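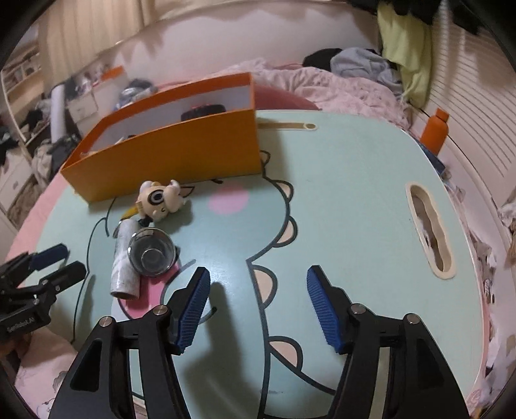
Der erste Schluck kommt um kurz nach sieben, im Stehen, und er schmeckt nach Rauch, Kakao und ein bisschen nach Meersalz. Noelia Quintana hat mir die Tasse hingeschoben, ohne zu verraten, was drin ist. »Erst trinken«, sagt sie und dreht sich wieder zu ihrer Röstmaschine um. Ich trinke, ich trinke noch mal, und dann will ich alles wissen.

Es ist Zichorie. Geröstete Wurzel, aufgebrüht wie Filterkaffee, mit Hafermilch und einer Prise Salz. Also genau das Zeug, das meine Großmutter Muckefuck nannte und nach dem Krieg nie wieder anrühren wollte!

Seit Februar fahre ich nun durch die Gegend und probiere alles, was irgendwie Kaffee sein will und keiner ist. Lupine, Gerste, Dinkel, Eichel, Feige, Löwenzahn. Manches davon war fürchterlich (die Eicheln aus eigener Herstellung, dazu gleich mehr), aber vieles hat mich richtig gepackt. Und am meisten gepackt hat mich Pindon, die kleine Rösterei, die Quintana zusammen mit Nerea Cordero betreibt, zwei Räume hinter einem Fahrradladen, in denen es immer ein wenig nach Brotkruste riecht.

Cordero ist gelernte Bäckerin, und das merkt man daran, wie sie über Röstung redet. Für sie ist eine Zichorienwurzel im Grunde ein Laib: außen muss etwas passieren, innen muss etwas bleiben. Die getrockneten Stücke kommen in kleinen Chargen von 5 Kilo in die Trommel, und dann steht sie daneben und schnuppert. Wirklich, sie schnuppert die ganze Zeit. Zuerst riecht es nach Heu, dann nach Toast, dann nach Karamell, und irgendwo zwischen Karamell und Lagerfeuer zieht sie den Hebel. Wer zu lange wartet, hat Bitterkeit in der Tasse, gegen die kein Zucker hilft.

Die Sorte, mit der bei mir alles anfing, heißt Trolholm: dunkle Zichorie mit einem Anteil gerösteter Gerste, ziemlich kräftig, wunderbar mit aufgeschäumter Milch. Nerkis ist die helle Schwester, viel Dinkel, etwas getrocknete Feige, fast schon ein Dessert. Und dann gibt es noch Văn, das Lieblingskind von Quintana, mit Kardamom, Sternanis und Kakaoschalen. Ich habe Văn zuerst heiß getrunken und fand es nett. Dann stellte sie mir ein Glas mit Eiswürfeln und gesüßter Kondensmilch hin, und ich war verloren — ich habe auf der Rückfahrt an nichts anderes gedacht.

351 Röstungen stehen inzwischen in dem karierten Heft, das neben der Trommel liegt. Jede mit Uhrzeit, Wetter und einem Kommentar. Bei einer steht nur »Schuhsohle«, bei einer anderen »Oma hätte geweint (vor Glück)«. Ich hätte den ganzen Vormittag darin blättern können.

Zu Hause geht das übrigens auch, und zwar mit Mitteln, die jede Küche hergibt. Ich habe mit Löwenzahnwurzeln aus dem Garten angefangen. Gründlich bürsten, in kleine Würfel schneiden, bei 70 Grad im Ofen trocknen, die Tür einen Spalt offen, einen Kochlöffel dazwischen. Das dauert Stunden, also am besten an einem Tag, an dem man ohnehin daheim ist. Wenn die Würfel beim Zerbrechen knacken, geht es hoch auf 180 Grad, und ab da bitte nicht mehr weglaufen! Alle paar Minuten wenden, bis sie die Farbe von Haselnussschalen haben. Auskühlen lassen, mahlen, in ein Schraubglas damit.

Für eine große Tasse nehme ich 14 Gramm, in der Stempelkanne, mit kochendem Wasser. Vor zu heißem Wasser muss man hier keine Angst haben, anders als bei Bohnenkaffee, die Wurzel verträgt das prima. Sechs Minuten ziehen lassen, dann drücken. Wer es süßer mag, rührt einen Löffel Dattelsirup hinein. Zimt passt auch, aber bitte die Stange und nicht das Pulver, das schwimmt sonst obenauf und klebt an der Lippe.

Ach ja, die Eicheln. Man muss sie wässern, tagelang, mit ständig frischem Wasser, damit die Gerbstoffe rausgehen. Ich habe nach einem Tag die Geduld verloren. Das Ergebnis zog mir den Mund zusammen wie eine unreife Kaki, und mein Mann trinkt seither nichts mehr, was ich ihm unbeschriftet hinstelle. Cordero hat sehr gelacht, als ich ihr davon erzählte, und mir dann verraten, dass sie ihre Eicheln in einem Wäschenetz in den Bach hinterm Haus hängt.

Ob ich noch Bohnenkaffee trinke? Natürlich, jeden Morgen, und mit Freude. Aber am Nachmittag, wenn ich früher den dritten Espresso gemacht und mich dann nachts über die Zimmerdecke geärgert habe, steht jetzt die Kanne mit Trolholm auf dem Tisch. Und im Kühlschrank, ganz hinten hinter dem Senf, eine Flasche kaltes Văn, von der die Kinder bitte nichts wissen sollen.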